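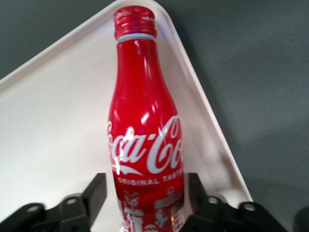 The telephone in the office of the Drustdale police rang at a little past seven in the morning, and Géza Balogh, who was alone there, took it with his mouth full of bread.

"There is a pin in my pear," said a woman.

He asked her to repeat it. She repeated it more slowly, as people often did when they heard his accent. She had bought a bag of pears from the Elard market, she had cut one for her son, and the knife had stopped. She had the pin now in a saucer. What should she do with the saucer?

"Do not wash it," said Balogh. "Did the boy eat?"

"No. He is very angry about it."

By noon there were three more calls. One man had found a pin and thrown it away, and could not say in which garbage can. The second caller had found nothing but wished to know whether plums were safe. The third was a reporter from Lerkov, who already knew the name of the orchard, Vermeulen, before Balogh himself had written it down.

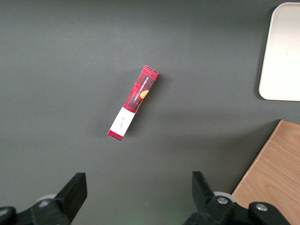 He drove to the orchard in the afternoon. It was August and the road was white with dust. Old Vermeulen was waiting at the gate with his hat in his hands, and behind him in the packing shed stood 196 crates that the Elard market had sent back.

"Eighteen years I sell to them," the old man said. "They did not telephone. They sent only the truck."

"Who packs the fruit?"

"My daughter, and 8 people from the village. You want their names? I will give you their names. Then you will go to their houses, and after this who will come to pack for me?"

Balogh had no answer to this, so he wrote down the names.

They opened the crates together. It was slow work. The old man cut each pear in half with a short knife, looked at it, and dropped it in a barrel for the pigs. After an hour he stopped looking very carefully, and Balogh took the knife from him and continued. The juice ran inside his sleeves. Wasps came.

Vermeulen's daughter brought coffee and put it down on a crate. She was a quiet person with a bandage on her thumb. She watched him cut for some minutes.

"What do they look like, the pins?" she asked.

He wiped his hands and showed her the one from the saucer, in its little bag. It was short, with a flat head of brass. She held it to the light from the door for a long time.
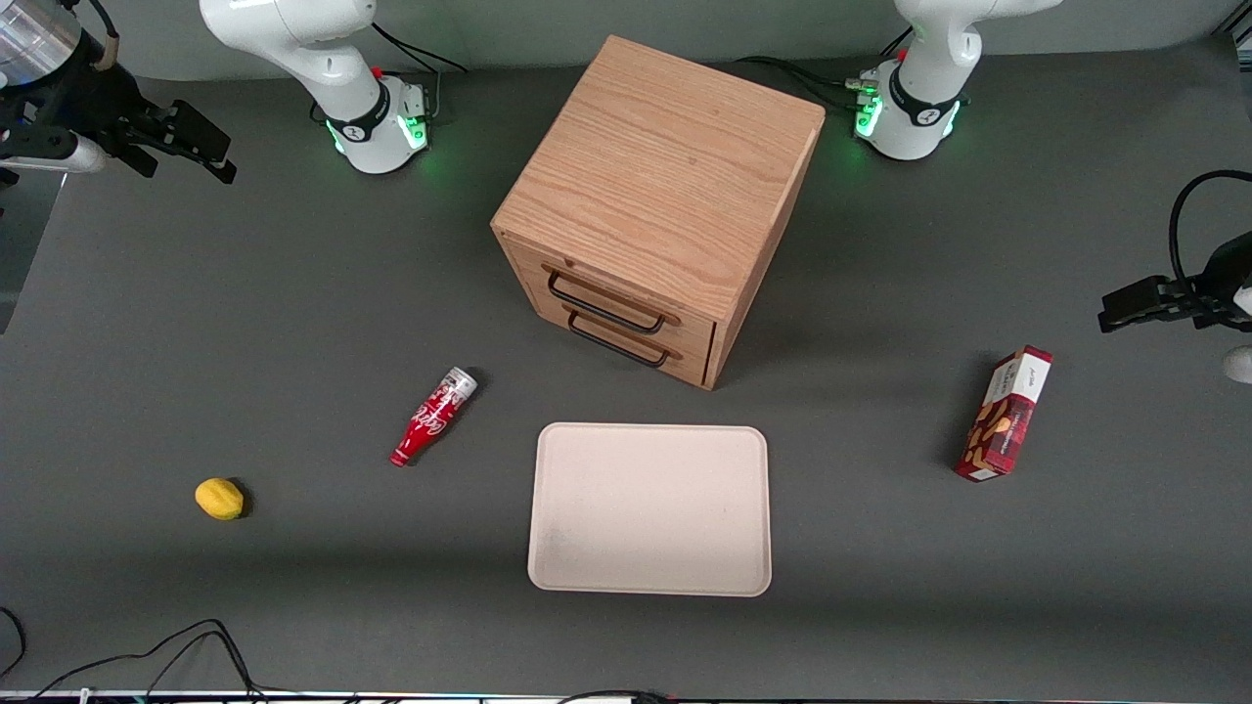
The daughter led him through the yard to the house, to the room where she sewed the labels on the gift sacks in winter. She was walking fast and he had to hurry after her. Against the wall there was a wooden drawer cabinet, and she pulled out the top drawer so hard that it came free in her hands. Spools, chalk, a paper card with rows of small holes. The card was meant to hold pins with brass heads, and only 2 were left in it.

"It was full," she said.

"When?"

"When my brother was home."

Balogh looked through the window. The old man had found another knife and was cutting pears again, sitting on the edge of the barrel, with his hat on now against the sun.

"Does he know that your brother was here?"

She fitted the drawer back, which took her several tries because of the thumb.

"He cooked for him," she said. "They quarreled about the land, and then he cooked for him."

Balogh took out his notebook. He asked her to spell the brother's name, although he could have spelled it himself, and he wrote it under the eight others.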